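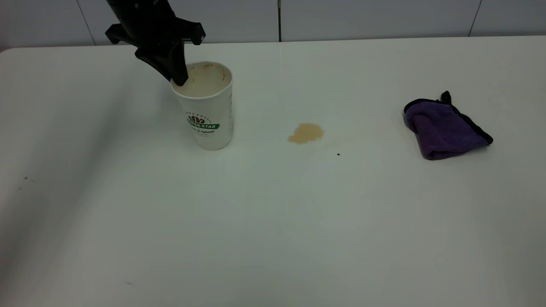 A white paper coffee cup, no crest.

Looking after your royal souvenirs
Tiltton Household Notes, updated 30/12/2024

Sooner or later every family inherits the royal mugs. They come in a box from an aunt's attic, wrapped in newspaper older than the car, and each one marks a wedding, a jubilee or a coronation that someone once stayed up all night to watch. You may not care for monarchy. You still have to wash the thing.

Keep them out of the dishwasher. The gold rim goes first, then the monarch's face, and a king with no features is hard to display with any dignity. Wash by hand in lukewarm water with a drop of mild soap. Line the sink with a folded towel, and take your rings off, however regal they make you feel.

Tea stains inside the cup come out with a paste of baking soda and water, rubbed gently with a fingertip. Stay off the gilding and skip the bleach, which can creep under crazed glaze and stay there longer than most dynasties.
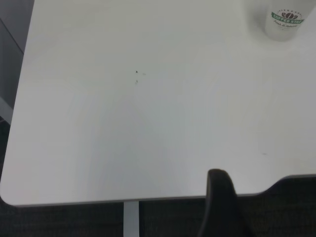

White cup, white table.

Don't hang old mugs by their handles. The join is the weak spot, and a handle that has held for two reigns can let go on a perfectly ordinary afternoon. Stand them on a shelf with a strip of felt underneath. If you must stack plates, put a paper towel between each pair. Teapots get their lids stored upside down with a bit of tissue.

Tins are another matter. Shortbread tins with a palace on the lid will rust from the inside if you put them away damp, so dry them in a barely warm oven (off, door open) and rub the seams with a little clear wax. Throw out the shortbread. It's from the jubilee.

Tea towels printed with the royal family tree should be washed cold and ironed on the back. Fold them along a different line every March or the crease will eventually wipe out an entire branch of cousins. 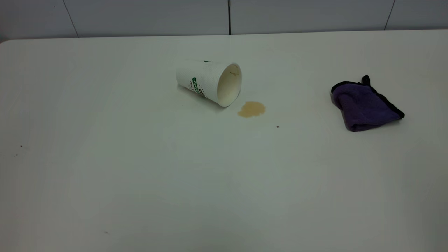 Tipped over: a paper cup on its side.

Selling? Brace yourself. These mugs were made by the truckload, and the one your mother insured for $300 may fetch enough for a sandwich. Misprints and very early pieces do better. Photograph the maker's mark on the base and any chips, and list the chips plainly.

For mailing, wrap each piece in tissue first, then bubble wrap, and fill the hollow of the cup as well. Leave a good two inches of padding on every side of the box. Write FRAGILE on it if that makes you feel better.

More from Tiltton: getting candle wax out of a flag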